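Harb House Residents' Association
Furnished Rooms Working Group
Minutes, October meeting

Present: five members, quorum met. The meeting opened at 6:30 p.m.

1. Previous minutes
Approved with one correction. The linen order in item 4 was placed with Surnance, not Sendo.

2. Linen and bedding
The Surnance delivery was checked against the order. 46 fitted sheets received, all twin size. Pillowcases are still outstanding. The invoice of $1,172 is to be held until they arrive.

3. Mattress covers
Two quotes received. Hutel: $2,815 for zippered covers, all rooms. Sendo did not quote for zippers and offered elastic corners only. The group preferred zippers — elastic corners came off in the last set. Hutel quote accepted, subject to a sample.

4. Room clutter and folding of clothes
Clothing left on beds continues to delay linen changes. It was agreed that:
— Beds are to be cleared by 10 a.m. on Friday, the linen day.
— Knitted items are to be folded and stored flat. Hangers stretch the shoulders.
— Items not claimed go to the shelf outside the laundry room, labeled with the room number.
A proposal to supply one lidded bin per room was discussed. Under-bed clearance has not been measured in the older rooms. Deferred to the next meeting.

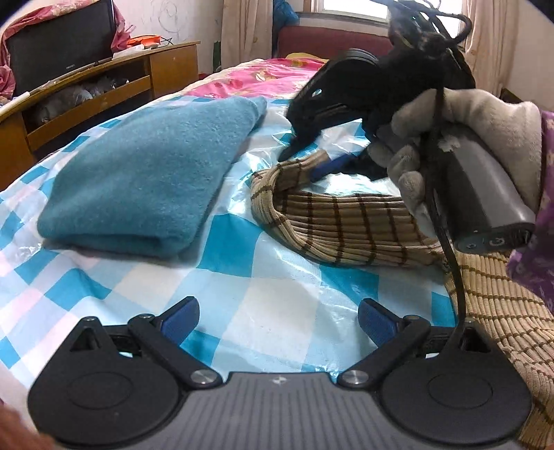
Item 4: bedroom with knitted item on the bed.

5. Laundry room
The second dryer is slow on heavy knits. The lint duct is to be cleaned before a service call is booked. The notice on drying wool will be reprinted in larger type.

6. Other business
A request for extra blankets was received from the north side rooms. Stock to be checked and reported by email.

Actions carried forward: pillowcases, cover sample, under-bed measurements, duct cleaning.

The meeting closed at 7:25 p.m.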